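Lemon Drinks Table FAQ

Quick answers before you email. Written up by Zubaida Kakakhel, who gets all the emails. Updated July, still missing a few bits.

GETTING SET UP

What is the lemon table?
A drinks corner you put together yourself. Board, knife, lemons, something to measure with, clear cups, a bowl. Laltau supplies the recipe cards and the kit list. You bring the lemons.

How big a table do I need?
Anything you can reach across without leaning on the board. Desks are fine. Two people side by side want a bit more.

Do I have to cover it?
Please do. Lemon juice marks a finish fast. Plain brown paper, pulled flat, taped at the edges. Change it when it gets soggy or scuffed to bits.

Why the blue tape?
Painter's tape comes up clean and you can see it on brown. We mark out squares so everything has a home. Board at the back, bowl and cups toward you. Wavy lines are OK. If an end curls up press it down again or trim it, sleeves catch on it. 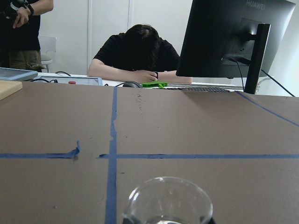
Leave a clear square for the cup you're filling. Everybody forgets that one and then ends up pouring over the board.

Can I use masking tape instead?
You can. Harder to see, and some kinds tear the paper coming off. Test a corner.

CUPS, BOWLS, MEASURES

Glass or plastic?
Either. Clear is the main thing, you want to see the level. For kids' afternoons go plastic.

What's the bowl for?
Rinse water, or squeezed-out ends, depends on the card. Don't use one bowl for both.

Which jigger do I get?
The plain double-cone steel sort. Big end, small end, done. Fomico cards say "big" and "small" so the exact size doesn't matter much as long as you stick with the same one all the way thru.

How full do I fill it?
To the rim for a full measure. Hold it upright right next to the cup and tip in one go. Slow pouring dribbles down the outside.
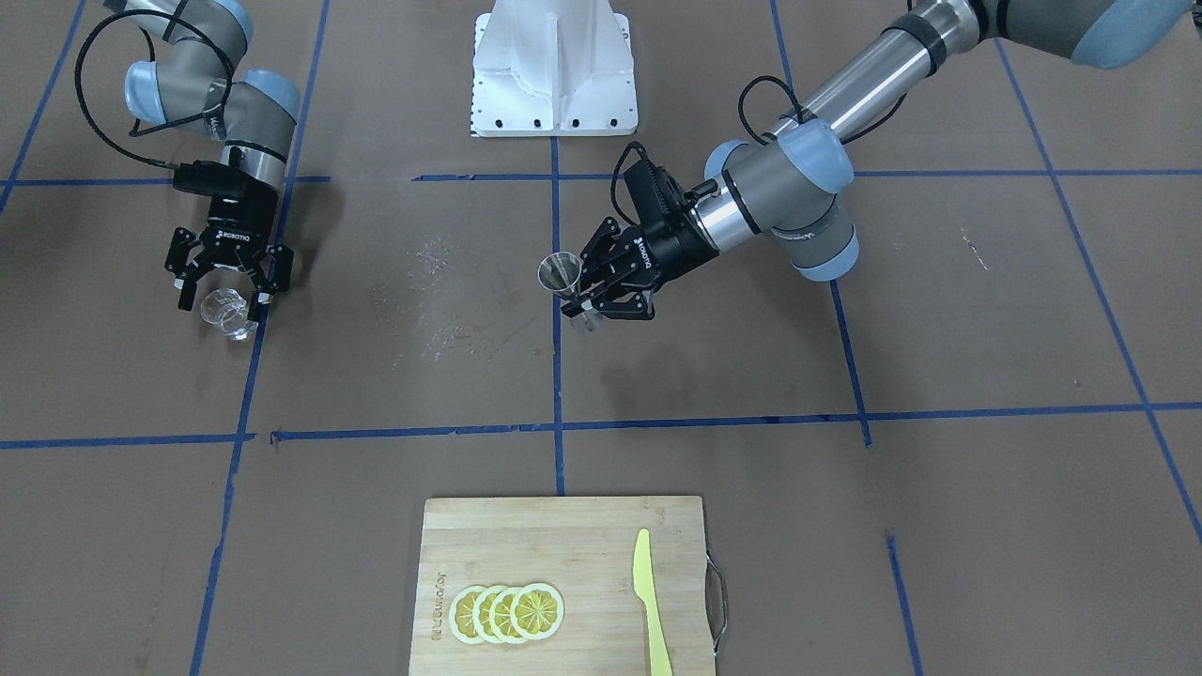
How many lemon slices go in each drink?
One in the cup, and one on the rim if you're feeling fancy. The jug recipe takes 3 for every 400 ml of water.

Can I use limes?
Sure. Use a little less sugar syrup than you'd think, taste, then add.

SLICING

How thick?
Pencil thick, or a touch under. Too thin and they fall apart when you pick them up. Toss the end pieces in the bowl.

Will a toy or plastic knife cut a lemon?
Depends on the knife. Some only push the rind around. If yours does that, slice ahead with a real knife (adults) and let the kids do the laying out and serving. Bednarek does a kids' one with a toothed edge, we've had decent luck with it on soft fruit, less on lemons.

What board is best?
Bamboo or other wood, big enough for a knife on one side and the slices on the other. A handle is nice for carrying it to the sink. Fan the slices in a row, overlapping a little, so you can lift one without draging the rest.

How far ahead can I slice?
2 hours on the counter, covered. Longer than that, put them in the fridge with a damp paper towel over.
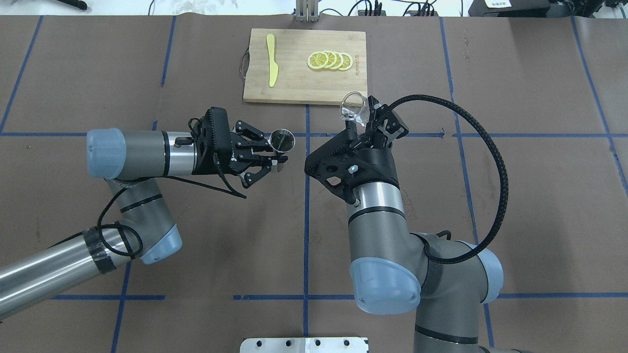

CLEANING UP

What order?
Lemons first, then cups and measure, then the board, paper last. Roll the paper inward with the tape still on and the seeds go with it.

Can the board go in the dishwasher?
No. It'll split. Warm water, dish soap, stand it on edge to dry. Rub with a lemon end and salt if it smells.

My jigger has spots on it.
Water marks. Wipe with vinegar, rinse, dry it right away with a towel.

Tape left sticky stuff on the table?
Probably sat in the sun too long. Dab of cooking oil, wait 5 minutes, wipe, then soapy water.

KITS AND CARDS

Do you ship the Gondow card set?
Out of stock. Put your name on the list and we'll write when it's back. The Fomico cards cover most of the same drinks anyway, just no ginger ones.

I lost a card, can I get one on its own?
Yes, email with the drink name. Mornings are best for a quick reply.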